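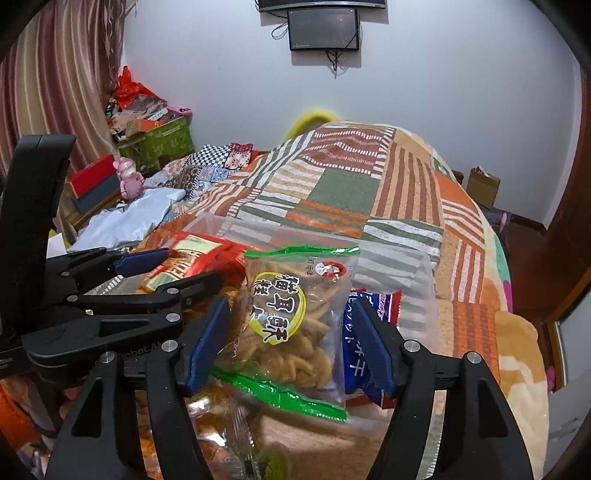
Two black grippers at work over a container of packaged snacks, the nearer with its jaws either side of a clear bag.

Budgeting for hand-held grippers: what the quote leaves out

Most first-time buyers start with the unit price and work outwards. The Tetby office of Boateng, which plans equipment for small handling projects, starts with the pads.

Finger pads are a consumable. They press on film, card and crimped seals all day, and grip falls away well before the surface looks worn. Boateng budgets a replacement set every 1000 picks on rigid cartons and every 2000 on soft bags. At 185 pounds for a boxed set, pads overtake most other running costs within the first year.

Linkages come next. A parallel-bar jaw has several pivots, and play in any of them shows up at the fingertip. Ask whether pins can be changed on site or whether the whole jaw goes back to the supplier. Jastow, a packing contractor in Fusthorpe, bought on price and found that its units had to be returned for pin work. Each return cost nine working days. The October order was for a slightly dearer model with serviceable joints.

Pairs need their own line in the plan. Two-handed work takes two grippers, and a spare for each pair is the usual minimum. Left and right units should be interchangeable. If they are not, the spares holding doubles.

Then there are the goods themselves. Snack packets are cheap to buy but poor to reuse: film creases, seals split, contents break down to crumbs. A mixed stock of some 100 packets is enough to start, with clear, glossy and printed film all included. Transparent film deserves a larger share than buyers tend to give it, as reflections and visible contents both make the edges harder to find.

Staff time is the figure most often missing. Allow half a day per operator before any output is counted, and a further hour a week for cleaning, checking the pivots and logging pad changes. Jastow left this out of its first plan and ran over by the second month.

Lease terms vary. Check who pays for pads, who pays carriage, and whether the term runs from dispatch or from delivery.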